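WORKSHOP NOTEBOOK
Ilonow Room, lower floor
Entry 18, June. Opened 9.40 a.m.

Subject: green discs, handling and placing at the light table. Continues Entry 17, which should be read first for the storage arrangements.

The discs have been brought down from the Plivlow cupboard and are to remain in the Ilonow Room until the end of the month. Colleagues who require them upstairs are asked to write their request in the margin of this entry and to leave the discs where they are until it has been answered.

The light wood-grain table was used in preference to the painted bench. The bench has a slope towards the window which was recorded in Entry 17, and a disc laid near its back edge was found to creep when the drawer beneath was opened. The table stands on the carpet and does not share this fault. It was checked with the long level before work began, in both directions, and no packing was needed under the legs.

The first part of the morning was given to lifting one disc while the other stayed flat on the table. 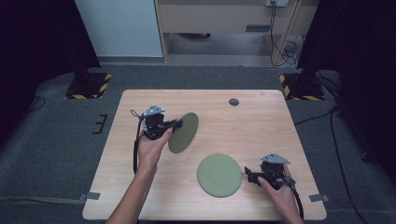

Entry 18, first part. One disc raised by its edge, the second flat on the table.

The disc is taken by the edge and tilted until it is close to upright before it is carried across. Carried flat, it hides whatever lies under it, and the person working must lean over to see where it will land. Carried upright, it leaves the view open, but it must then be turned down again at the last moment, and the lower rim meets the table first. Both methods are permitted. The written procedure mentions only the first and should be amended.

The flat disc shows a faint ring a little way inside its rim. It was asked in an earlier entry whether the discs are plates or lids. The Prirkanier stock list calls them lids, the label on the cupboard shelf calls them plates, and the matter has not been settled. They are called discs in this notebook and the same word should be used in all entries until the stock list is corrected.

Placing. A disc set down near the front edge of the table is easier to reach but is also easier to catch with a sleeve. The person working this morning had bare forearms and this is recommended. Cuffs and loose cardigans should be left on the hooks by the door. The cables are to hang clear at the sides and should not be laid across the tabletop. The round hole towards the back is to be left uncovered; a disc set down across it would have to be moved each time a lead was passed through.

11.15 a.m. Both discs were put to one side and the tabletop was wiped with the dry cloth. The damp cloth was not used. Ivanyshyn, who supplied the table, ask in their care sheet that water be kept off the surface, and the sheet has now been pinned inside the cupboard door where it can be read without moving anything.
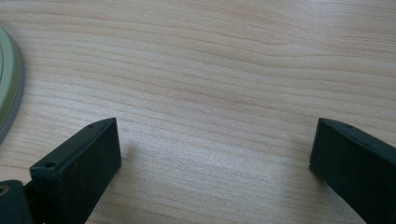 The care sheet also asks that the surface be inspected under a low light twice a year. This has not been done since the table was delivered. It should be entered in the room diary, and the result copied here, with a note of any scratches and where they lie in relation to the front edge. The grain makes fine scratches hard to find when the ceiling lights are on, and the desk lamp from the upper office would serve better.

Storage. The discs were returned to the shelf at noon with a sheet of paper between them, ringed side up. Shelf 73 is the correct shelf. Shelf 72 carries an old label with the same wording, which should be taken down.

Matters outstanding:

Amend the procedure to allow for carrying upright.
Obtain a ruling from Prirkanier on plate or lid.
Remove the old label from the neighbouring shelf.
Borrow the desk lamp and inspect the table.
Repeat the placing work from the left-hand side, with the chair taken away.

The last item is carried over from Entry 17 and was not reached today. The room is booked by another section from 2 p.m. and the table has been left clear for them. Entry closed 12.20 p.m.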